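I got to the Kpodo Street annex at four on a Monday, which turned out to be the worst possible time, with the bell going and a whole hallway of kids trying to get out while I was trying to get in. Benedicta Quartey found me by the water fountain, took my coat, and had me sitting at a monitor before I'd gotten my notebook open. She's run the simulation club at Ivell for a while now and she talks fast, so I'm sorry if I've mangled any of this!

The club builds make-believe houses and sends a make-believe robot into them to do chores. That's the short version. The houses are put together by a program the students wrote called Jilledine, which picks wall colors and furniture and drops things on tables, and then the students try to get the arm to do something useful in there. "Fetch the cup" was the job the day I visited.

"They all want to start with cooking dinner," Benedicta told me. "Every September, it's lasagna. And I say great, lovely, let's see you get near a cup first."

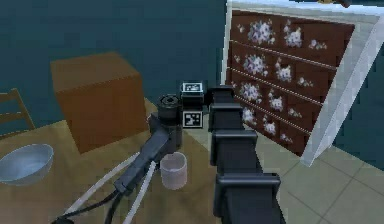
*The arm at the table, with the cup just in front of the wrist.*

I asked about the black-and-white squares on the little housing behind the wrist, because they looked to me like the codes you scan for a menu. She laughed (kindly, I think).

"Those are fiducials. A camera can look at one and work out where it is and which way it's tipped. We don't strictly need them in the sim, the sim knows where everything is already! But I like the kids to get used to seeing them, and one of our sophomores spent her whole spring break getting the pattern to draw properly, so they're staying."

And the cup? I thought see-through would be the hard part.

"It's one of the hard parts. The arm's cameras see a bit of cup and a lot of table through the cup. We had a solid mug to begin with and everybody got very pleased with themselves. Then I swapped it."

She keeps a tally on the whiteboard by the door. As of my visit the club had tried the cup job 141 times this term and called 107 of them good, and there had been an argument over what "good" means that was still going on behind us while we talked. One boy felt that touching the cup ought to count. He was outvoted, but he hadn't stopped making his case.

I'd assumed the rooms would be sort of a backdrop, and I said so, and that got me a long answer. I'll give you most of it.

"The rooms are the project. Anyone can tune an arm to one table. You learn that table by heart and then you move a chair and it all falls over. So the kids have to make places that feel lived in. What's on the dresser? Is there stuff on the floor? Somebody's got to decide that, or at least write the rules that decide it."

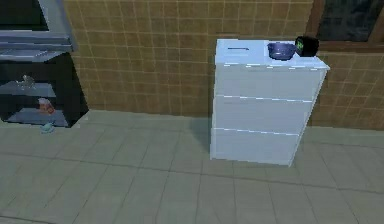 *Dresser, bowl and clock. The window is dark, so call it bedtime.*

The clock is what got me. It has a tiny green display! I leaned right in and still couldn't read the time off it, and I asked if it was set to anything.

"You'd have to ask the clock team," she said. There is a clock team. There are two of them, and they'd gone home.

I also asked about the dresser, which has no knobs, and how a robot is supposed to open a drawer like that. Benedicta put her head in her hands for a second. The drawers are next term's job, and handles are on the list. So is something she called Clollell, the club's scoring tool, which watches a run and grades it so that she doesn't have to referee anymore. It has crashed twice in front of parents and she'd like it not to do that again.

We spent the last part of my visit just driving the viewpoint around, which the kids call "going for a walk." I was terrible at it and went into a wall more than once. A ninth grader took the keys off me and got us out past a big dark panel and onto the tile.

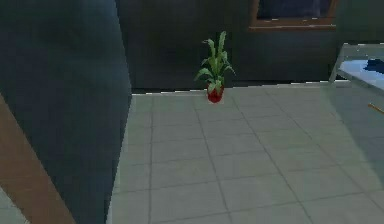 Ivell Family Newsletter · Issue 2 · page 2

"Oh, the plant," Benedicta said when it came into view, red pot and all. "I love that plant. Some of them wanted to take it out, they said it's in the way. I said, it's against the back wall, what's it in the way of? And anyway people have plants."

I wanted to know what the students get from all this if they never go near a motor. She thought about that one longer than the rest.

"They get to be wrong a lot, cheaply," she said. "If you drive a real arm into a real table, that's my budget for the year and probably somebody's thumb. In there you hit reset. I've got kids who wouldn't raise a hand in my math class and they'll crash that thing all afternoon and tell me exactly why it crashed."

The club meets after the last bell, in the room past the art closet, and new people can come in at any point in the term. You don't need to know how to code. Benedicta says to bring a snack, and to knock hard, they wear headphones.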